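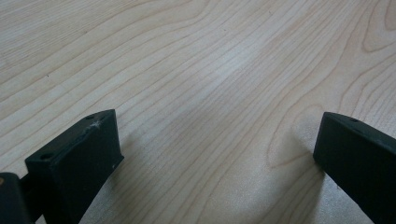
Breadcrumb: Owner Support > Clavik Furniture Care > Section 3: Oiling a Wood Surface

Before applying Clavik Care Oil, the owner shall confirm that the surface is bare or has previously been oiled. Surfaces finished with lacquer do not absorb the product and shall be cleaned only. Work along the main run of the grain. On pale wood with curved, looping figure, follow the long lines and carry the cloth straight across the arches. A faint sheen under room light is acceptable.

3.1 Applying the oil

1. Remove all objects and wipe the surface with a dry cloth.
2. Shake the container and pour a small amount of oil onto a clean cotton cloth.
3. Apply a thin coat, beginning at the far edge.
4. Wait 3 minutes, then remove all excess oil with a second cloth.
5. Allow the surface to dry overnight before applying another coat. Do not apply more than two coats.

CAUTION: Cloths soaked with oil may catch fire without a flame. Lay them flat outdoors to dry, or place them in a metal container filled with water and close the lid.

NOTE: Drying may take up to 57 hours in a cold room - most often in December and the weeks that follow. Keep the surface clear during this period.

Questions about this section may be sent to Nikola Hoxha, Owner Support, citing form 3783.

Related sections
Removing Water Rings
Kundau Table: Fitting the Extension Leaf
Tromton Bench: Tightening the Legs
Ordering Replacement Cloths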